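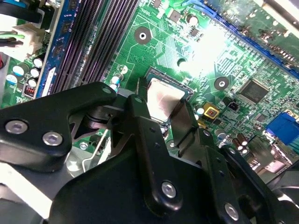

Robot Rules for Kids: Who Keeps Robots Safe?

OK so robots have rules. Lots of them! Some are for the robot, most are for the people who build it and work beside it. Quick tour. Grab a snack.

A gripper is a robot's hand. The one at the top of the page has its fingertips at a processor, the square chip that does the thinking in a computer. Shiny lid, green board all round it. Little parts everywhere, and any of them could get bumped. So a job like this needs careful rules.

First up, what's a standard?

A standard is a set of rules that lots of people agreed on. Like the rules of hockey. Doesn't matter which rink you go to, offside is offside. Grown-ups from different countries sit down, argue for ages, write it out and then everybody builds to the same rules. There are standards for bike helmets, for plugs, for playground slides. Robots too.

Some robot standards say how a robot has to be built. Others say how it has to be set up in the room where it works. Same robot, different room, and you have to check all over again. A robot that's fine behind a fence might not be fine next to a lunch table.

Checking for trouble (risk assessment)

Big name, easy idea. Before the robot gets switched on, people walk around it and ask what could go wrong. Could it pinch a finger? Could it drop something? Is there anything sharp? What if the power goes out half way?

Then for each thing they ask two more questions. How bad would it be? How likely is it?

Mwanahawa Khaemba does this at Solska, a repair workshop where robots help take old computers apart. She writes every worry on a card, even the silly ones. "Somebody's scarf gets caught" was a silly one until winter came and everyone turned up in scarves. Now it's a rule. No scarves, no dangly sleeves, long hair tied back.

Fix the danger, in this order

There's an order you're supposed to go in:

1. Get rid of the danger if you can. Round off the sharp corner. Use a smaller motor.
2. Can't get rid of it? Put something in the way. A fence, a cover, a light beam that stops the robot when you step through.
3. Still some danger left over? Warn people and teach them. Signs, lights, training, safety glasses.

Lots of people want to jump straight to the sign. Signs are easy! But a sign can't grab your sleeve and pull you back, so it goes last.

The big red button

Everyone's favourite. It's called an emergency stop. Red button, yellow behind it, shaped like a mushroom so you can whack it with your whole hand. You don't need to be the boss to press it. If you see something wrong, press it.

After you press it the robot must NOT start again just because the button pops back out. A person has to go look, fix the problem, then start it on purpose with a different control. That's in the rules too.

At Solska they test the stop buttons every morning at 8. Eero Kiiskinen has the job and he tests all 4 of them, even the one behind the shelves that's a pain to get to.

Slow down, people nearby

Some robots are made to work close to people. They might slow down when somebody comes near, or stop if they bump into something. The closer the person, the slower the robot.

How hard is too hard for a bump? Depends where it hits you. Your hand can take more of a push than your face can, so the rules have different limits for different parts of the body. And it depends what the robot is holding. A soft sponge, fine. A screwdriver, nope.

Being gentle with the stuff

Rules aren't just about people. Computer parts get hurt really easily. You know that zap when you slide off a trampoline and touch somebody? That's static electricity. A zap much too small for you to feel can wreck a chip.

So people who handle boards often wear a special wrist strap joined to the ground by a wire, and stand on a special mat. Robots that touch the boards get grounded as well.

Then squeezing. Too soft and the chip falls. Too hard and it cracks, or somthing under it bends. The people setting up the robot pick a grip limit, and they practise on broken boards before they go near a good one. Lucienne Lecomte keeps a box of 70 dead motherboards just for practice. When a new program is ready it has to do 40 goes in a row on the dead ones with no drops. One drop and the count goes back to zero. She has seen it happen on number 39. Groans all round.

Handle chips by the edges, by the way. People and robots both.

Also the computer has to be unplugged first. Always. Then wait a bit, becuase some parts can hold on to electricity after the plug is out.

Locked out

When somebody needs to reach in and fix the robot, they switch off the power and put a padlock on the switch. Their own padlock, and they keep the key. If 2 people are fixing it there are 2 padlocks. The robot can't come back on until both people have finished and taken their locks off.

Write it down

Boring but important. If the robot does something strange, write it down, even if no one was hurt. A near miss is a free clue. Veikko Leinonen reads the near miss book at lunch and asks what needs changing.

Your turn

Pick a machine at home. Toaster, blender, whatever. DON'T turn it on, just look, and ask a grown-up to look with you. What could go wrong? What did the people who made it do about that? Is there a cover, a switch, a warning sticker? See which of the 3 steps they used. Then draw your own robot and give it some rules.

Words to know

Gripper: the part of a robot that holds things
Standard: rules that lots of people agreed to follow
Risk: how bad something could be and how likely it is
Static: electricity that builds up and can jump as a little zap
Near miss: something that nearly went wrong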